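Flurlow Kitchen Scales: Frequently Asked Questions

What is the maximum load?
The limit is 4 kg, including any bowl or container on the platform. Above this the display shows an error until the load is removed.

Can I weigh fruit in my own bowl?
Yes. Place the empty bowl on the platform, press ZERO, then add the fruit.
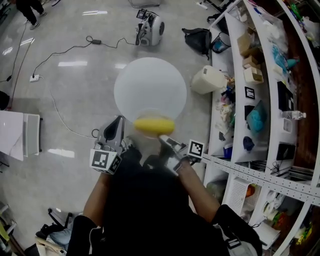 Issue 4 — Page 24

Why does the display switch itself off?
The scales power down after 300 seconds without use. The zero setting is lost — weigh the empty bowl again before continuing.

Where do I send a faulty unit?
Post it to Fladura Returns, Unit 352, Remorthorpe. Remove the batteries first.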